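Box in, box out

The long apprenticeship of a warehouse hand, one cardboard box at a time

Clondside, mid-afternoon. Green floor, green tablecloths, a lot of cardboard. The team at Strickland wants 2,000 examples of one dull job — small box, big box, lift, lower, let go — and the target for August is a long way off yet. 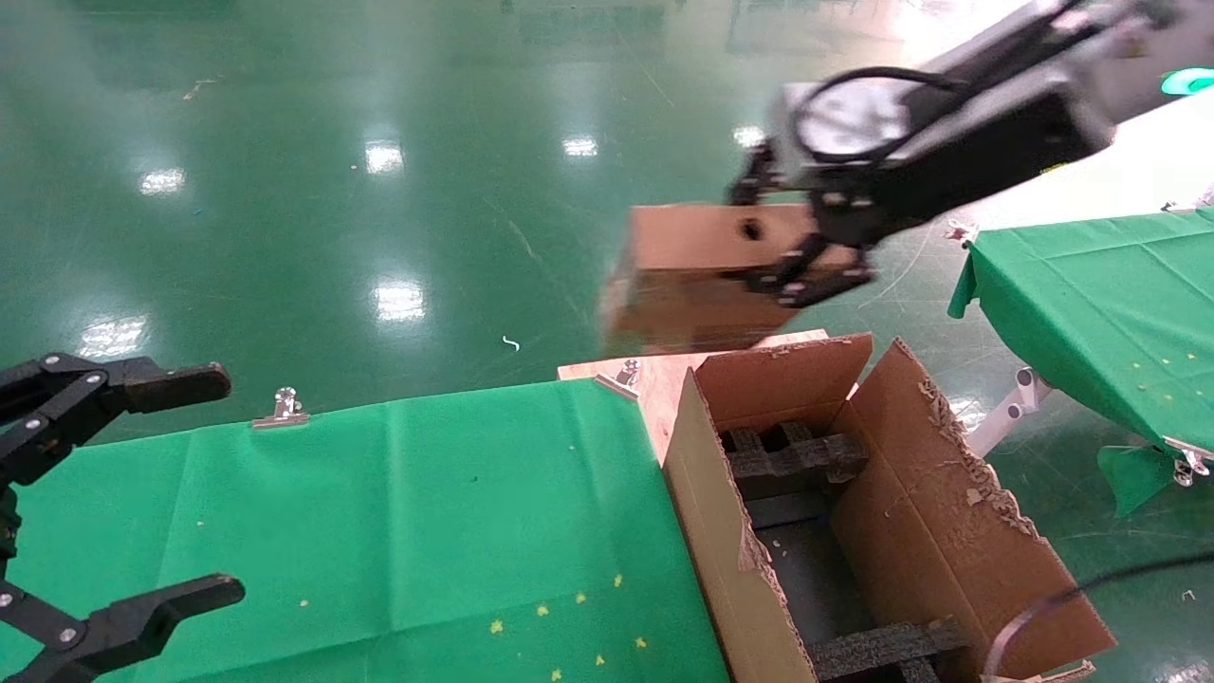 A gripper holds a small box over a larger one fitted with black foam dividers.

Each go is recorded from start to finish, joint angles and all, then tagged good, poor or bin. The bin pile matters. Drudwood, the learning system that gets fed all this, was trained early on with tidy runs only and fell to bits the first time a flap leaned the wrong way. So now they keep teh scruffy ones. Battered boxes too, torn rims, creased cloth.

A good shift gives 40 usable runs. A bad one, 6. Lighting changes, a cable snags, somebody has to reset the table and off it goes again. 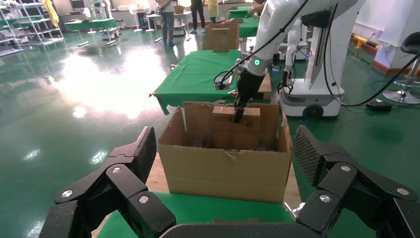

And more than one view of it, always, as a wrist camera sees things a head camera misses and the other way round. Lining up the clocks took 5 weeks. Dull work, nobody's favourite.

Next comes Clukville, the sister site, with differnt tables and a different floor. Same job. If Drudwood copes there they'll move on to tape and labels. If not, more boxes.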